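Participants wanted for a study of packing, unpacking and the labels we all pretend to read

I'll start with my own doubts, seeing as you probably have some too. I have spent 11 years being told by the storage and packaging trade that a better box will fix the way people put things away. I have yet to see it. What I have seen is a lot of cupboards full of handsome boxes and a person standing in front of them with no idea which one has the batteries in it.

Relladlow is paying for a study into this and they have asked me to run it. I said yes on the condition that we'd publish the results even if they turn out to be dull. They agreed, in writing, and Ajith Alva in their office will send you a copy of that letter if you ask.

## What we want to find out

The brief from Relladlow is one line long: does a printed label on the front of a small cardboard box help anyone? My own guess is that most people go by colour and size, glance at the biggest word and ignore the rest. Vimala Kamath, who designed the sessions with me, thinks I'm wrong and that people read far more than they let on. We've agreed to stop arguing and get some strangers in.

So the work is ordinary. You'll be handling small boxed goods at a table, picking them up, standing them where you'd stand them at home and finding them again later. Some of the boxes have labels with a great deal of small print. Some have next to nothing on them. You won't be tested on your memory and there is no right place to put anything.

## What a session is like

Sessions are held in our room on the second floor of the D'Souza building, over the tile showroom. Each one runs for two hours with a break in the middle. You'll do the first half at a table and the second half at a set of open shelves. There's tea, and the biscuits are decent.

Other people will be in the room. It's a working space and staff walk through it. If you need silence and a closed door to concentrate, I'd rather you knew now that you won't get either. 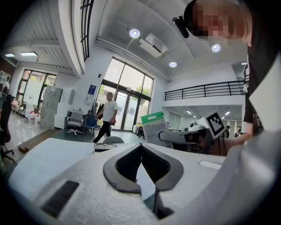
*A green box with a labelled front, standing upright on a surface.*

Every session is recorded on video. Faces are blurred in anything we publish or show outside the team. I know "we blur faces" is the kind of thing everyone says, so the consent form spells out who can see the unblurred material, where it's kept and when it gets deleted. Read it properly. If you don't like it, don't sign it, and we'll still pay your fare home.

After the handling work there's a short conversation with Eetu Niskanen. He'll ask why you put things where you did. "Dunno, it fitted" is a perfectly good answer and we expect to hear it a lot.

## Who we're looking for

We need 53 people. You should be:

- 18 or over
- comfortable standing for up to 40 minutes at a time, or happy to tell us you'd prefer to sit (the table half can be done seated, and we can lower the shelves)
- able to lift something the weight of a full kettle
- able to come in for two sessions, one in January and one in February

Glasses are fine. Left-handers are very welcome - we had hardly any in the pilot and it skewed things. You don't need to be tidy. I'd go further and say that if your friends call you organised, we've probably got enough of you already, though you can still apply.

Please don't apply if you work in packaging, retail display or professional home organising, or if you live with somebody who does. You'll have opinions. I have them as well, and I'm not allowed to take part either.

## What you'll be paid

$45 an hour, paid by bank transfer within seven days of each session. It isn't a voucher, a prize draw or "exposure to cutting-edge research". If you turn up and we have to cancel on the day, you're paid for the full two hours.

You'll also get your public transport fare, or parking if you really must drive. The car park behind the building is small, and the spots marked Hirkia belong to the people downstairs, who do tow.

There's no bonus for coming to the second session. We talked about holding back part of the money to make people return, and Meenakshi Unnithan, who looks after ethics for us, said no. She was right. You can pull out whenever you like and keep what you've earned.

## Things you may be wondering

**Is this really market research for a box company?**
Partly, yes. Relladlow makes boxes and would be delighted to hear that labels matter, as they'd like to sell more of them. They don't get to change the questions or see the results before we've finished. You can weigh that up however you please.

**Will I learn how to organise my house?**
I doubt it. We don't give advice and I wouldn't trust mine. My own pantry has been half sorted since winter.

**Can I bring my kids?**
Sorry, no. There's nowhere for them to go while you're at the table.

**Do I get to keep any boxes?**
You can take an empty one home at the end. In the pilot, most people left theirs behind, and I noted that down.

**What should I wear?**
Ordinary clothes with sleeves you can push up. Long necklaces and dangly bracelets catch on the shelves, so leave those off.

**Can I read the results?**
Yes. Everyone who takes part gets the full report plus a two-page version in everyday English. If it says labels make no difference, that's what the two pages will say.

## How to apply

Write to Gopinath Sundaram, care of the Graltamo Studio front desk, or drop a note in the box beside the lift on the ground floor. Tell him:

- your name and the best way to reach you
- your age
- which hand you write with
- whether mornings or afternoons suit you better
- where you keep your spare light globes, and how long it'd take you to find one

The last item isn't a trick. We use it to get a mix of people, so please resist the urge to go and tidy the drawer before you answer.

Gopinath replies to everybody, including those we can't fit in. Morning sessions start at 9.30 and afternoon ones at 1.30, and the mornings fill first. If you haven't heard back within a week, your note has gone astray and you should send another. He'd also like me to mention that the front desk is closed between 12 and 1, and that knocking on the glass doesn't help.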